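Plarura sorting cell: session checklist, with comments
Bench 2, two-arm station, metal parts into the blue compartment bin
Last revised in February

I have tried to keep the list short and put the chatter in the comments, though I see the comments have grown again since the last version. Please tick as you go and write in the margin if anything strikes you as odd. A scribbled note is worth far more to me than a clean sheet!

Part A. Before the arms are powered

A1. Emergency stop pressed, released and pressed again. OK
Comment: both presses showed up on the screen this morning, and the click is nice and firm.

A2. Table covering pulled flat and clipped. OK, with a remark
Comment: a few small wrinkles are fine and I wouldn't fuss over them. A fold high enough to tip a part over is another matter, so run your palm across it.

A3. Blue bin and perforated tray side by side. OK
Comment: the examples we collect all assume the two are neighbours, and the Onano people who train the model would like it kept that way until they tell us otherwise.

A4. Cables at both wrists free to move. OK
Comment: swing each arm by hand through its whole reach and watch the loop as it goes. If it tugs at all, let out a little more slack and try again.

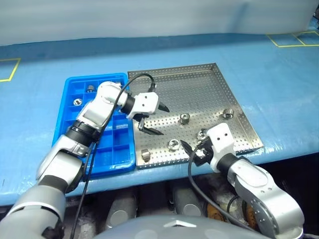 I should add that the cable check is the one people hurry, and I have been guilty of it myself on a cold morning with the kettle on. Take your time over it, please, and do the left and the right separately.

Part B. While recording

B1. Operator seated, second person within reach of the stop. OK
Comment: the second person may read, knit or eat a biscuit between runs, but not during one.

B2. Speed limit set to 40 per cent. OK
Comment: we did try 50 for a week, and the grasps were quicker but a good deal scruffier. Back to 40 for now.

B3. Parts laid out differently for each run. Needs attention
Comment: I found several runs in a row that began with nearly the same layout. Do mix them up, some standing and some on their sides, or the model will only learn our habits.

B4. Fumbled grasps kept and labelled. OK
Comment: lovely work here, everybody. A miss followed by a patient second try is a very useful example, so please don't delete it out of embarrassment.

B5. Hands outside the yellow tape whenever the arms are live. OK
Comment: this goes for reaching in to rescue a rolling part as well. Stop first, then fetch.

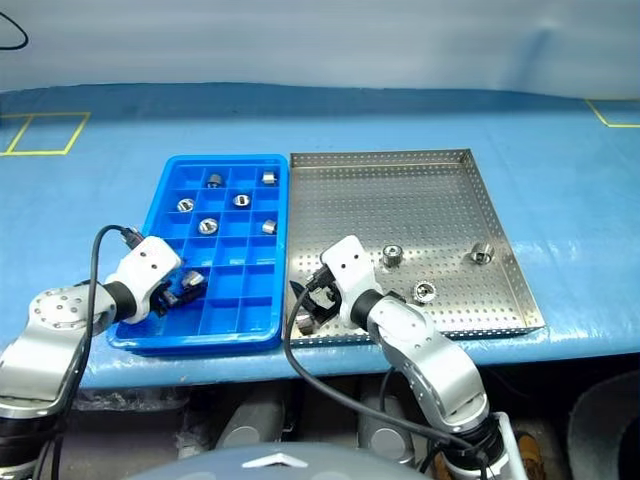

Garcia wrote under B5 that stopping for every stray part breaks up the rhythm, and asked whether a paused run could be carried on afterwards or has to be thrown away. Carry it on by all means, but mark the pause, and the Skorico software will cut out the still stretch by itself.

Part C. Closing down

C1. Arms parked, power off, stop left pressed. OK

C2. Finger tips wiped and looked over for wear. Needs attention
Comment: the left pair will want changing before long. Spares are in the drawer under the kettle.

C3. Run count entered in the log. OK
Comment: 1852 runs accepted, out of 2779 recorded. Most of the others are only waiting for their labels, so don't be downhearted.

C4. Parts counted back into their box. OK
Comment: check under the bin too, please, and shake out the cloth if you come up one short.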